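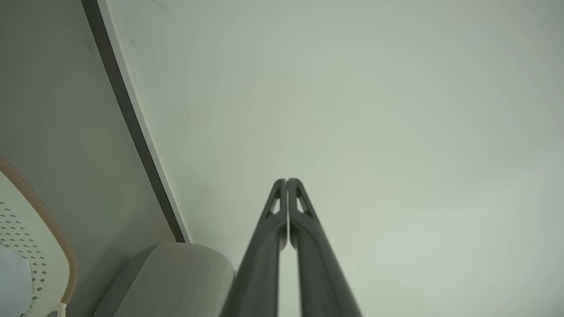 Put the real ticket price on the first page

By Spyros Koutsoukos
Aug 30, 2024

I bought two tickets last week to see Drakos at the Brinmont. The listing said $22 each, which seemed fair for a band that has been together a long time and still plays for two hours. By the time I reached the last screen I was paying a service fee, an order fee and something called a facility charge. I paid it. Most people do, and that is why the fees stay.

The Brinmont holds 2,588 people. It is a good room, with decent sound even under the balcony, and the staff at the door are quick. I have no complaint about the building. My complaint is with the way its tickets are sold, through Zerkeo, with a price at the start that no buyer ever pays.

The usual defense is that fees cover real costs. I believe that. Somebody has to run the website, scan the tickets and answer the phone when a show gets moved. A hamburger has costs behind it too, and the diner puts them in the price of the hamburger. I don't get a grill charge when I ask for the check.

The second defense is that buyers can see the total before they pay. They can, after making an account, choosing seats and watching a clock count down from 4 minutes. With the timer running and a friend waiting on a text, few people are going to back out and compare. The clock may have a good purpose, such as keeping seats from being tied up, but it also hurries people past the fees.

I would feel differently if the band were getting the extra money. Sometimes part of it does go to the act or the promoter, and sometimes it doesn't. A buyer has no way to tell from the receipt. Fans get angry at the band either way, which seems unfair to the people carrying the amps.

Compare the Rarnier, across the river. It is much smaller, 678 seats, and it went to a single price in February. The number on the poster is the number on your card. I have been to several shows there since. The tickets are not cheap, and one of them cost more than I wanted to spend, but I knew that before I sat down at the computer and I made up my mind in a few seconds.

Some venues worry that they will look expensive next to a competitor who still hides the fees. That is a fair worry, and it is the best argument for a rule that covers everyone. Until there is one, the Brinmont could ask for all-in pricing the next time its contract with Zerkeo comes up. It is the biggest room in town and I expect it would get its way.

I'm still going to the Drakos show. My seats are in the balcony, left side, third row.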